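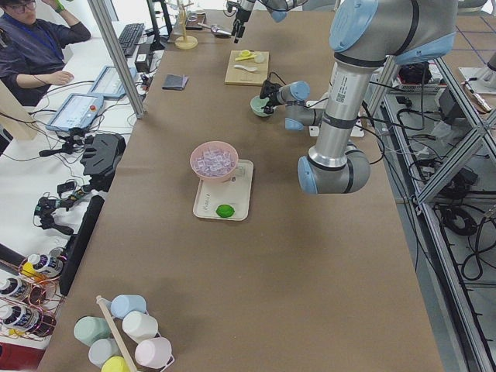
Open day at Cludton, 10/24/22. Got there late, parking was a mess, walked straight past the Zistix displays to the drinks room. Glad I did. Whole thing is laid out like a home bar, one long brown table. Pink bowl of ice sitting on the corner of a cream tray, a bright green lime on the same tray, cups over on a rack with a pale wooden bar. Mint-green bowl too, which I wanted to take home. Paid 3 dollars for a program that was mostly ads.

Next stop was the talk on kitchen linens. Chairs for 13, way more people than that, so I stood in the doorway. Main point was to keep one cloth for the table and one for hands and wash them both hotter then you think.

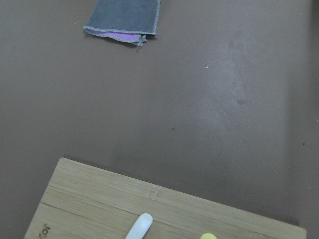
One woman by the door said she gave up on cloths years ago and just buys paper towels in bulk, and that her kitchen is fine, thank you. Got a laugh. The speaker moved on to boards pretty fast after that. Oil them, dry them standing up, never the dishwasher. Wrote that down.

Coffee from the Torvik stand, good but small. Line for the restroom was longer than the line for coffee. 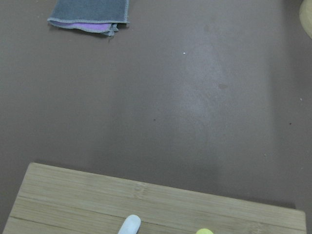

Do you need a ticket for the January one? Sign up at the Jaketel desk in the lobby, they take 206 names and then close the list.

Quick second lap before leaving.
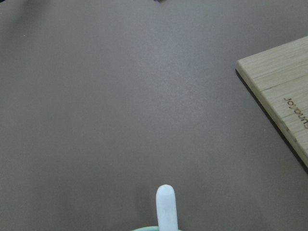 I have been shopping for a board since summer and can't decide on size. Mine at home has sharp corners and catches on everything in the drawer. The pale one on the table has a gently rounded corner and straight fine grain, much more what I'm after. Forgot to ask for the maker, will email them. Left by the side gate, shoes soaked, missed the raffle.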